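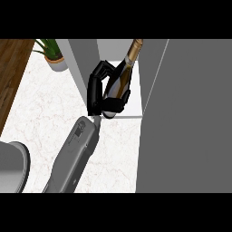
Robot hand on the bottle in the simulated kitchen, black fingers on green glass, neck tilted up.

Setting up the Pulten hand: gallery
Pictures and notes by Tsegereda Mersha and Kidus Ayele

This page covers the set-up of the simulated cell at Pluvville, where we try out grips before they go to the real arm. The cell is a house interior with a marble floor and some wood to one side. We keep one picture per set-up stage, and the bottle grip is the first stage to be signed off. Abrehet Derese looks after the model files and Muchen Han looks after the real arm.

Notes on the bottle grip

Finger position. One finger curls over the upper part of the bottle and the lower part of the hand cups the body near the base. Load the saved pose from the Demissie folder before changing anything. If the curled finger sits too high it ends up on the neck, and the bottle swings when the wrist turns.

Wrist. The narrow grey connector between the forearm and the hand is a separate part in the model. After any change to the forearm, check that the connector still lines up at both ends. We had an offset of 4 mm in there for most of May and put it down to the fingers.

Contact settings. Glass on finger is set separately from glass on shelf. Leave the shelf value alone. The finger value was raised twice, and the second change is the one in use. Friction set too high hides a bad grip, so run the low setting first.

Clearance. The base of the bottle is low over the white surface in this pose. We allow 10 mm at the lowest point of the move. Less than that and the solver starts reporting contacts that then have to be cleared by hand.

Bottle model. The gold foil and the label are surface textures only and have no effect on the grip. The weight is entered by hand in the object file. Dagim Jemal has a list of the weights we use.

Routine checks

Reset the joints to zero and compare with the saved file. Open and close each finger on its own, then all together. Run the bottle pose 27 times at the low friction setting and keep the log. If there are 2 drops or more, go back to the finger position and start again.

Logs go in the Rernen share under the date of the run. The next stage is the handover between hands, and its notes will be added to this page under the same headings.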